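We use cookies to remember your settings. Accept | Manage choices

Wrist Views from the Grasping Set

Lorcan Hanrahan has been collecting simulated pick attempts for Prolteo, our grasp-learning project, starting in November. The set holds 635 episodes so far, and 165 are kept back for testing. Both views come from the simulator -- no real hardware.

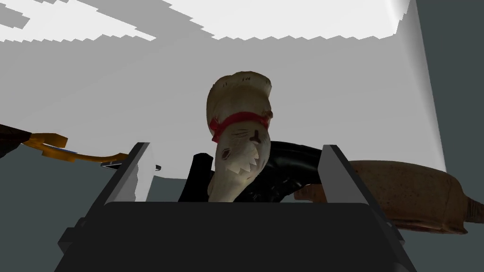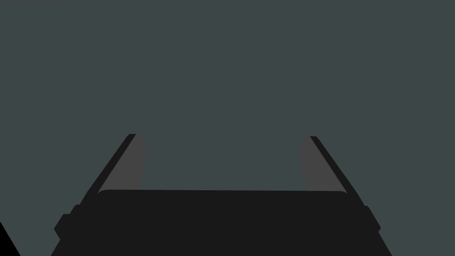 First view: a cream figurine with a red band, between the fingers. Second view: open jaws against plain gray-teal, nothing held.

Labels

Each episode gets a grasp label and an object name. Frames with nothing between the fingers stay in -- the model needs those too. Lorcan checks the labels by hand before each training run.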